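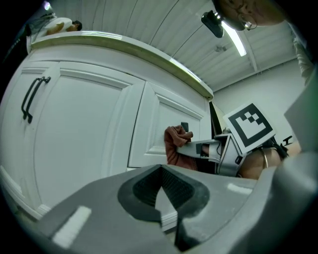 Mahtab Hosseinzadeh makes soap in a small unit behind her house, and when I arrive she asks me to leave my shoes at the door and wash my hands up to the elbow. She is polite about it, but I understand that there is no choice. Then she gives me tea with cardamom and we sit down to talk about hair.

I had come to ask about her shampoo bars, which she sells under the name Urkedus. I bought my first one in June, at a market, and my hair was terrible for two weeks. It felt like it had candle wax on it. I told her this directly, and she laughed for quite a long time.

"You used the old one," she said. "The old one was a real soap. Soap is alkaline, and with hard water it leaves a film. I knew this from the books, but I come from a family where everybody washed their hair with soap, and I was stubborn."

The new bar is not a true soap. It is made with a mild cleansing powder from coconut oil, some cetyl alcohol, a little oat protein and a fragrance that one can also do without. The pH is close to that of the skin. She explained to me that this matters more for coloured hair, where the surface is already rough and catches easily.

I asked how long it took to change the recipe.

"I threw away nearly 40 bars before I had one that I would give to my sister. Some of them cracked. Some became like porridge in the shower. One batch was beautiful, really beautiful, and it smelled of wet dog."

Mahtab studied chemistry, and then for many years she worked in the laboratory of a paint company called Drerker. She does not find this strange. Paint and hair conditioner, she says, have more in common than people like to think, because both must spread evenly and stay where you put them. She left when the laboratory moved to another city. At first she made only hand soap, for neighbours, and the shampoo came later.

Now she makes 1,000 bars in a good month. A shop called Mallum takes the largest part, and the rest goes by post or to markets, when there are markets. This year there were not so many. She used the quiet time to write new labels, as customers had complained that the old letters were too small to read in the bathroom without glasses.

I wanted to know what people do wrong with a shampoo bar, apart from buying the wrong one.

"They rub it on the head like they are cleaning a pot," she said. "Please don't. Make the hair very wet, wetter than you think. Rub the bar between your hands, and use the foam. If your hair is long you can pass the bar over it, but only from the top to the ends, always in the same direction. Then put the bar somewhere it can dry. If it lies in water it will be gone in a week, and then I receive an email."

She recommends a dish with holes, or a small net bag on a hook. I admitted that mine had lived on the flat edge of the bath. She said nothing, but she wrote something in her notebook, and I believe it was for the new label.

We spoke also about the price. One Urkedus bar costs 20 dollars, and I have friends who think this is a lot for something that can fall down the drain. Mahtab doesn't like to defend it. She said that if a person is happy with a bottle from the supermarket, that person should keep the bottle. Her own husband, whose hair is three centimetres long, uses whatever is in the shower.

What annoys her is the word "natural". She has taken it off everything she sells. "Lemon juice is natural. I would not put it on my scalp every day. I prefer to write what is inside and let people decide."

For dry ends she suggests a very small amount of plain oil, on damp hair, and never near the roots. She likes the camellia oil from Ó Néill, which she buys for herself and doesn't sell. I have tried it since. It is light and has almost no smell, but you do need to be careful with the quantity. With three drops my hair was soft, and with six I had to wash it again.

Her next product will be a conditioner bar, and there she has a problem with the colour. It comes out slightly grey. I said that I wouldn't mind a grey conditioner. She looked at me with some pity and poured more tea.

Before I left she gave me the new shampoo bar, unscented, wrapped in brown paper. My hair is shoulder length, fine and a little oily, and the water in our building is hard. I have used the bar every second day since then and there is no wax feeling at all. The foam is smaller than with liquid shampoo, and combing takes a bit longer while the hair is wet. I keep it in a dish with holes.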